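3.2 Collection of Demonstrations by Remote Control

All demonstrations in the sorting portion of the study were collected on the two-arm station at the Putance site. The operator sits at a separate desk, with a direct line of sight to the table, and moves two handheld leader arms whose joints are copied by the two working arms. Each working arm carries a parallel gripper and a small camera near the wrist. Camera images, joint positions and gripper openings are recorded together on a single clock, and a demonstration is stored only after the operator has marked its start and its end with a foot pedal.

We considered two ways of showing the task. In the first, referred to below as hand guidance, the operator holds the working arm itself and moves it through the motion. In the second, the operator works through the leader arms. Hand guidance gave smoother paths near the table and was easier for new operators to learn. It also placed the operator's hands and sleeves in the wrist views, and it did not allow one person to guide both arms with good control of both grippers. Remote control was therefore used for every demonstration that entered the training set. Hand guidance was retained only for setting rest positions and for teaching the height at which the fingers should stop above the bin floor.

The task is stated to operators in one sentence: take building bricks out of the first bin and place them in the second, one at a time, with either arm. No order of picking is given. Operators are told that they may push a brick away from a wall before grasping it, and that a failed grasp should be followed by another attempt without ending the recording. These corrections were kept in the data. In the pilot work carried out in April, recordings with failed grasps had been discarded, and the resulting policy tended to close its fingers on nothing and continue to the second bin.

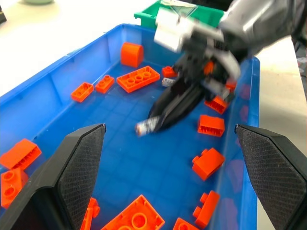
Figure 2. Wrist camera view during a sorting demonstration. Orange bricks lie in the blue bin in mixed orientations, with the second arm reaching in from the upper right.

Bricks of a single color were chosen for the trials reported in this section so that the policy could not use color to separate one brick from its neighbor. Before each recording, the bricks were poured into the bin from a cup and left as they fell. Bricks resting upside down were not turned over. Operators reported that these were harder to judge through the wrist view, in particular when a brick was also close to a wall, and they often chose to leave them until the center of the bin had been cleared.

The use of two arms in one bin requires some care. The control software, Zatura, keeps a minimum distance between the two gripper bodies and slows both arms when that distance is approached. The slowing is passed back to the leader arms as a light resistance. Operators were asked to treat this resistance as a signal to wait with one arm and finish with the other. Periods in which one arm waits are left in the recordings at full length. Shortening them was tried and was found to remove the part of the demonstration that shows how the arms take turns.

A total of 129 demonstrations were accepted for training. A further 20 were set aside before training and used only to compare predicted motions with those of the operator. Two operators took part, and each contributed to both groups. Both had prior experience with the leader arms but had not performed the sorting task before. Sessions were limited to one hour, with a rest between recordings whenever the operator asked for one.

Acceptance was decided by a reviewer who had not operated the arms in that session. A recording was rejected if any camera stream had gaps, if the foot pedal had been pressed during a grasp, or if a brick had left the table. The speed of the operator was not a ground for rejection. Slow recordings are common early in a session, and we wished the training set to reflect the ordinary range of pace.

The recordings were converted to the Ivance format for training. Images from both wrist cameras were reduced in size, and joint positions were resampled to match the image rate. No labels for brick type or position were added. The policy receives the two wrist views and the current joint state, and returns a short sequence of target positions for both arms and both grippers. The same conversion was applied to the recordings from the Simon station, which are described in Section 3.3 and were not combined with the present set.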